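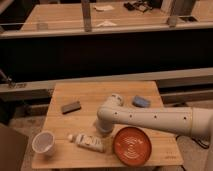

Arm at the pre-grasp pose, tube between the cup and the dish.

Planner takes the long way round when the goal is right below the gripper flange

okby_bench
Posted 4/5/26

I'm running a tabletop pick routine on a white six-axis arm, planning with Nutis and using the Jenbridge driver to talk to the controller. The objects are everyday things: a squeeze tube, a cup, a round orange-red dish, a couple of soft or blocky items further back. Perception gives me a pose and a bounding box for each one and that part is fine.

The trouble starts after the arm reaches the pre-grasp pose above the middle of the board. From there it should move sideways a little and go down to the tube. Most of the time it does. Then every so often the planner swings the elbow right over, comes back in from the other side and finishes at the same spot. The path is valid and nothing gets hit, but it takes far too long and I don't like watching the long segment sweep over the board.

What I have tried so far:
Raised the planning time from 2 seconds to 3. No change.
Shrunk the padding on the collision boxes. Happens less, still happens.
Fixed the random seed. It then does the same thing every run for a given layout, good or bad.

The goal is sent as a Cartesian pose. Is there a setting that tells it to favour the nearest solution, or do I have to filter the plans myself?

mahlangu_fork

Your goal is a pose, so the solver is free to return any joint configuration that reaches it. With a six-axis arm there are several, and if it lands on one with the elbow flipped, the planner will faithfully take you there. More planning time won't help because the planner is doing what it was asked.

Solve the inverse kinematics yourself first. Seed it with the current joint values, ask for a handful of solutions, throw out the ones in collision, and pick the one with the smallest weighted joint distance from where you are now. I weight the base and shoulder more heavily than the wrist. Then send that to the planner as a joint goal.

For the last part, going straight down, don't use the sampling planner at all. Use a straight-line Cartesian move and check the fraction of the path it managed to compute. If it is less than the whole path, stop and replan from a different approach angle. Also set a jump threshold on the joints. Without one, a straight line at the tool can still contain a wrist flip halfway along.

The padding matters for a different reason. If the box for the dish is padded enough to overlap the tube's approach, the near solution is rejected as being in collision and only the odd ones are left. Display the padded shapes and see what they overlap at that pose.

gridleaf890

just limit the joints. I set the elbow range in the config so it can't flip and never had the problem again. takes a minute

mahlangu_fork

That works if you never need the other half of the range. Do it in the planning config only and leave the controller limits alone, or the driver may refuse to start if the arm is parked outside them.

okby_bench

Seeded IK with a joint goal did it. The padded box for the dish was also covering part of the approach, so I trimmed that and kept the padding on everything else. I had no jump threshold set on the descent and have added one. Haven't tried the joint limits yet.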